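Vernar 1/35 Wheeled Reconnaissance Vehicle
Builder's Guide, Section 4: Turret, Gun and Hatches

Read this section through before you cut any parts. The turret is built as a separate unit and is not joined to the hull until Section 7. Parts for this section are on sprues D and F, with the metal barrel and the etched sheet in the small bag marked Psarras.

What you need

Side cutters
Hobby knife with a new blade
Sanding sticks, 300 and 600 grit
Thin plastic cement and super glue
Tweezers
A pin vise with a 0.5 mm bit

4.1 Turret shell

1. Cut the upper shell (D1) and lower shell (D2) from the sprue. The attachment points on D1 sit on the mating edge, so cut a little wide and trim back with the knife.

2. Decide now which version you are building. For the early version, open the two holes marked inside D1 with the pin vise. For the late version, leave them closed.

3. Fit the gun cradle (D7) between the trunnion blocks (D5 and D6). Glue the blocks to D2 only. Do not let cement reach the pins of the cradle.

4. Test the cradle. It should move up and down under light finger pressure. If it sticks, sand the pins lightly with the 300 grit stick and try again.

5. Bring D1 down over D2 and run thin cement along the seam from the rear. Hold with tape and leave overnight.

Note: The weld line around the turret is molded on D1. Sand the seam below it and stop short of the line.

CAUTION: Thin cement gives off strong fumes. Work near an open window and keep the cap on the bottle between steps.

4.2 Gun and mantlet

1. Slide the metal barrel into the mantlet (D9) from the front until the collar meets the plastic. Check that the flat on the collar faces down.

2. Remove the barrel, put a small drop of super glue inside the mantlet, and push the barrel home. You have a few seconds to straighten it.

3. Add the muzzle brake (F3). The larger openings face the sides.

4. Attach the mantlet to the cradle. The barrel is heavier than the plastic one it replaces, and the gun will drop unless the counterweight (steel ball, small bag) is glued in the tray behind the cradle. If you have already closed the turret, the tray can be reached through the commander's hatch. 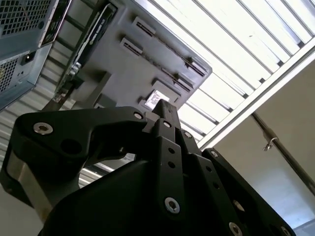 Danai Theodorakopoulos wrote to us after the first printing that the counterweight step should come before the shell is closed, and that she lost the ball inside the turret twice before it landed in the tray. She also found that a bit of poster putty in the tray holds the ball while the glue sets. Both points are fair. Builders working from this printing should do step 4's counterweight right after 4.1, step 4, and the order will be changed in the next one.

4.3 Hatches and sights

1. Glue the six periscopes (clear parts) into the commander's ring (F10) from below. Paint the backs black first.

2. Choose open or closed hatches. For open hatches, use hinge F12 and the etched latch (PE4). For closed hatches, use F13 and leave PE4 off.

3. Fold the sight guard (PE7) along the etched lines, with the lines on the inside of each bend. Glue it over the gunner's sight with super glue.

4. Fit the smoke dischargers (F20 and F21). Left and right are different – the tubes should fan outward when seen from the front.

Note: PE7 is easy to over-bend. If it cracks, use the plastic guard (F15), a little thicker but the right shape.

CAUTION: Etched parts have sharp edges. Cover the part with a finger when you cut it free, and wear eye protection.

4.4 Before painting

Wash the finished turret in warm water with a drop of dish soap and let it dry. The metal barrel needs a coat of metal primer, or paint will chip at the muzzle. Mask the periscopes with the pre-cut set on the Foltside sheet, numbers 1 to 6. Store the turret upside down in a padded box so the sight guard carries no weight.

Missing or broken parts: send the sprue letter and part number, along with the code printed on the end of the box. Go on to Section 5, Wheels and Suspension.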